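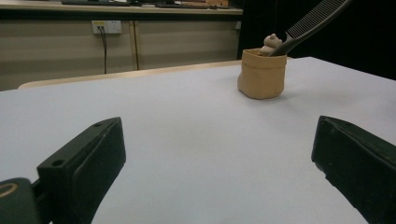

Matte white top: wax, hardwax oil, or leave it alone?

Surfaces and Finishes > Furniture > Tabletops
Thread open, 7 replies

flodder_k
I have a white matte tabletop that gets daily use as a work surface. It marks easily. Pencil and tea come off with dish soap, but there are gray streaks where metal things get dragged across it, and those stay. I do not know what the coating is. The seller's sheet says "Nimevham white, matte" and nothing else. Options as I see them: paste wax, a hardwax oil, or a clear waterborne topcoat. I want to keep the sheen where it is.

planed_edge
Find out what the coating is first. Put a few drops of denatured alcohol on a cotton swab and hold it on the underside for a minute. Shellac softens. Most lacquers soften a little. Cured two-part coatings and melamine do nothing. Hardwax oil is useless on the last group. It needs to soak into something.

Tannic
Gray streaks from metal are usually metal left on the coating, not damage to it. Matte coatings contain a flatting agent, often silica, and it is harder than aluminum or brass. It works like a fine file. Try a melamine sponge, wet, light pressure, on a corner.

planed_edge
A melamine sponge is an abrasive. Use it on one spot often enough and you get a shiny spot. I would not recommend it as a first step on any matte surface.

Tannic
Often enough, yes. Three light passes, no. I have a bench top in Hallau white that has had this treatment for years and I can't find the places under a raking lamp. A pencil eraser also works on short streaks and is slower.

flodder_k
Did the alcohol test. No change after two minutes, swab clean. So I assume cured two-part or melamine. Light wood strip along the edge. 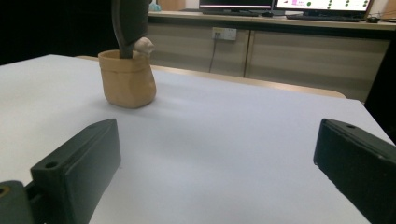 The top, with the back edge and wood strip.

underlayer40
The strip may have a different finish from the top. Test it separately before putting anything on it. If it is only oiled, it will take up water at the joint long before the white part has any trouble. I would put my effort there: thin coat of oil, wipe off all of it after 15 minutes, repeat the next day.

mill_and_file
Skip wax on the field. Paste wax on a matte coating fills the texture and raises the sheen unevenly, and it gets worse wherever you rest your arms. I did this to a 40 inch top and spent an afternoon taking it off with mineral spirits.

planed_edge
Agreed on wax. Disagree that a clear coat is out. A waterborne two-part matte will hold if you scuff with a gray pad and clean well. Onyshchenko sells one in small cans.

mill_and_file
It will hold on lacquer. On melamine I have seen it peel in sheets within a year, scuffed or not. You also get the same silica in the new coat, so the metal marks come back. He would be doing a lot of work to end up in the same place.

flodder_k
Leaving the white part as it is, then. Eraser first, wet sponge on whatever is left, oil on the strip if the test says it is bare. I will put a mat under the metal parts. Will post the strip result in May.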